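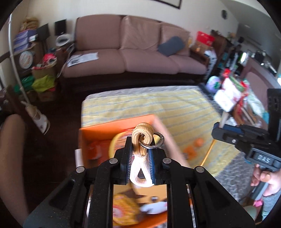

A braided cord with a metal ring, held over an open orange box.

I'd been meaning to talk to someone on the hiring side of things for weeks, so when the woman who runs staffing at Jandiler said she had half an hour between calls, I grabbed my coffee and my notebook and dialed in. Jandiler packs and ships small goods for online stores out of a big building on the edge of Sarkar, and it has been on a bit of a tear this spring.

"We had 3957 applications for the last round," she told me, before I'd even gotten to my first question. "For warehouse jobs! Two years ago I was begging people to come in for an interview."

So it's an employer's market again? She laughed at that one. "On paper, sure. But we hired 1374 people from that pile, and I still have open shifts tonight." The trouble, she says, is nights and weekends. Days fill up in an afternoon (she's seen a day posting close before lunch), while the overnight shift sits there for weeks, even with an extra 4 dollars an hour on it.

I asked where the applicants are coming from, and this was the part that surprised me. Plenty of them already have a job. They work at a restaurant or a store in Sarkar, their hours got trimmed over the winter, and they want something steady next to it. "They ask about the schedule before they ask about the pay," she said. "I used to get the pay question in the first ten seconds."

The other group is people who left Zovport, the parts maker down the road, when it dropped its second shift. She was careful there, and I don't blame her – the two companies share a parking lot. "They're good, they know how to show up, and they're used to making more than I can offer. Some of them will leave when something better opens up. I'd leave too."

We got onto raises after that. Starting pay at Jandiler went up 10 percent last May and hasn't moved since. Will it move this year? There was a long pause on the line. "I've asked," she said. Then, a bit later: "I've asked twice."

What does she look at when she wants to know how the local job market is doing? I figured she'd name some government report, and she does read the monthly one, mostly for the hourly earnings. But her real gauge is the bus. The Ano line runs past the building, and when it's packed at six in the morning she knows the other employers out there are hiring too, and that she'll be losing people by the end of the month.

"It was standing room this morning," she said, and then her next call came in and she had to go.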